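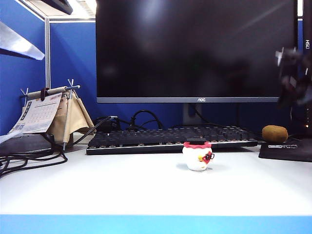 Desk Pick Planner: Project Report
Jordan Pickering and Visitación Olmedo

1. Scope
The project covers the planning layer only. Arm firmware and gripper control were taken as given. Our node, Povitz, receives a target pose from the detector and returns a timed joint path to the controller.

2. Setup
The fixed camera publishes to the detector. Target objects are small items on an office desk, among them a kiwi and a jar-shaped figurine with a red rim. The monitor, keyboard and organizer stand are entered in the collision map by hand as boxes. Cables are not modeled.

3. Planner
The first version planned straight to the grasp pose. Paths to targets near the keyboard often failed the collision check in the last segment. We added a pre-grasp pose directly above the target and a slow vertical descent. Planning time is capped at 4 seconds, after which the node returns an error and the arm holds position.

4. Tests
We ran 45 trials in the final configuration. Planning failed in 6, all with the target close to the monitor stand. Shrinking the stand's box would probably recover most of these, but we have not tested it.

5. Open items
Frames blurred by arm motion still reach the detector and shift the pose estimate. A filter on joint velocity is written and will be merged in November. The logging format is described in Appendix B.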